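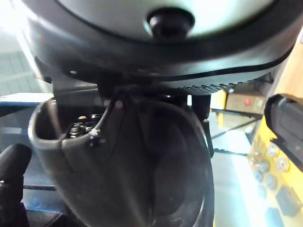

The planner at Kurau has one job that sounds simple: get two fingers around a part without hitting anything else. Candela Villanueva has been rewriting it since April.

The old version worked from a fixed model of the workspace. If a strap hung a little lower than the model said, the arm went through it. The new one takes the wrist camera's view at every step and checks the next short stretch of motion against it - if the stretch isn't clear, the arm stops and asks for another path.

Shiny surfaces are still the hard part. A pale dome under a bright window can wash out along one side, and the depth estimate goes with it. Matte black plastic gives the opposite trouble, with too little texture to match. Villanueva's answer was to let the software say "unknown" and treat unknown space as solid. That made the arm slow, and Unai Cuesta, who runs the test bench, complained about it for weeks.

They settled on three speeds, picked by how much of the nearby space has been confirmed. Cuesta has logged 317 runs with it so far. He replays the failed ones in a viewer called Horlow, which lines up the camera images with the planner's decisions.

"Most of the bad runs are bad in the last two centimeters," he says. "By then the fingers are on either side and the camera is too close to see the whole thing."

The next release will keep a short memory of earlier views and use it for the final approach. Villanueva is testing that branch now.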